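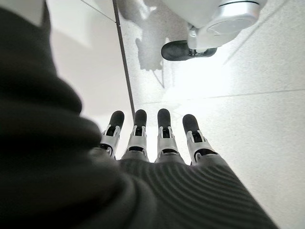

Sep 28, 2023. Open day, notes for me and for whoever runs the next one

Doors were open from ten until four. We planned for 100 visitors and the sign-in sheet has 200 names, so the badges were finished before lunch and after that people wrote their name on masking tape. For March please order more.

**Before the doors**

Battery on the Andora arm unit was charged overnight. I did the warm-up of the hand by myself: open, close, each finger alone, then the fan position and hold. Index finger is a bit slower to come back than the others. It was like this last week also, and I did not want to change the tendon tension on the morning of a demonstration. I put it in the list for Rommel.

We kept the knit cover on the hand. I had doubts about it, but with the cover visitors look at the fingers and not at the cables, and it is easier to clean. The long sleeve is another matter. It makes folds near the wrist and the wrist camera sees these folds when the forearm turns in. In the Govia viewer on the big screen a good part of the picture was dark cloth. I moved the sleeve back and fixed it with two clips, and it came down again after some runs. We need a narrower cuff, or elastic.

**The demonstration**

Same programme each time, on the half hour:

1. Greeting and short talk (Rommel Dimaculangan did the talk, I was at the stop button)
2. Hand opens, fingers point down the room, hold
3. Pick up the foam block, give it to a visitor
4. Questions

Number 3 went well in the morning. In the afternoon the hand released too early in two of the runs and the block fell on the floor. Both times the visitor was a small child who pulled from the side. The release threshold is tuned for an adult who pulls straight. The children did not mind, they wanted to do it again.

The block from Sikis is too smooth when many hands have touched it. I wiped it between runs and this helped. The black fingertips also collect dust from the floor if the block falls, so wipe them too.

**Lighting**

The ceiling lights were at full the whole day, as the visitors come in from the corridor and should see where they step. For the camera this is not good. The pale tiles become almost white and the auto exposure goes up and down when the dark cloth comes in. I set exposure to manual after the second run, and it was more calm. Settings are saved in the viewer as "open_day_2". I don't know if it will be right in winter with less light from the windows.

**Questions from visitors that I want to remember**

- Does it feel? (I said it measures motor current, and this is not the same as feeling. I think I answered too long.)
- How strong is it? I said it holds the block and a cup. I should prepare a better answer with a real figure.
- Why fingers and not a simple claw? A retired machinist asked this and he was partly right. For the foam block a claw is enough.
- Can it tie a shoe? No.

The two people from Walczak stayed for three runs and asked about the finger joints, mostly how long the links last and how we replace one. I showed them the spare finger from the drawer. They will write to Rommel.

**To do**

- [ ] Index finger, check tendon
- [ ] New cuff for sleeve, dark grey again so the colour matches
- [ ] Release threshold for sideways pull, test with the soft spring
- [ ] Tape line on the floor one step farther back, people stood too near
- [ ] Return the second microphone to the front office
- [x] Battery back on charger
- [x] Logs copied, all runs except the 11:30, where I forgot to press record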